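Demonstration gathering (robotics)

Last edited April 22, 2019 | 37 shares | 6 comments
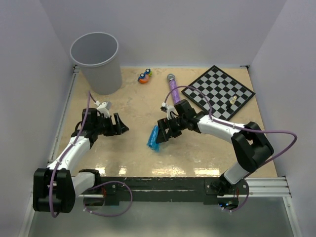

Demonstration gathering is the part of robot learning in which a person does a chore through a robot, over and over, so that a computer can later attempt it alone. Each attempt is saved as an episode, made up of video and the positions of the arm joints. The work is often called "teaching," mostly by people who have not done it.

Two-armed stations are common. The chores tend to be small ones, such as putting a crumpled wrapper in a wastebasket, with toys or game pieces left on the table as clutter. Clutter matters: a system trained on a bare table may treat a stray chess piece as a major life event.

Method

At the Skallska workshop, a shift produces over 90 episodes. Objects are moved between takes, sometimes by a written plan and sometimes by whoever is closest. Failed grasps are kept if the operator recovers, and thrown out if the operator sighs and starts again. The Lillach set, released in June, holds 511 episodes of tidying, a figure that includes several of the same bag.

Disputes

The Onuoha guidelines ask operators to work slowly and evenly. Users of Stulto, a labeling program, reply that slow examples yield slow robots, and that theirs now pauses before every wastebasket as if in prayer.

We use cookies to improve your visit. Accept | Settings

Comments

gripfail: Clear bags are the worst. The depth camera sees straight through them.

mottle_7: Section on bad takes needs a source. The sighing is accurate.

tablehand: Does anyone still have the old Lillach object list?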